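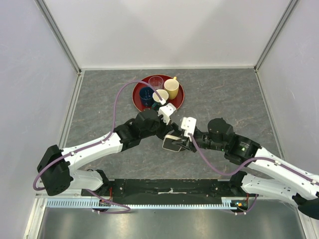

*The red tray at Gudelham, on the afternoon of the open day*

Žofie had promised her grandfather tea and a sit-down, and here he was instead, nose all but touching the rail, watching the right arm hold a black cup on its side.

"Your gran carried them like that," said Svetozar's old friend Matěj Štefanec, who had come along for the cake – there was always cake at Gudelham, even in March.

"She did not," said her grandfather, quite fondly, and he wouldn't hear of leaving until the cup was on the tray with the others.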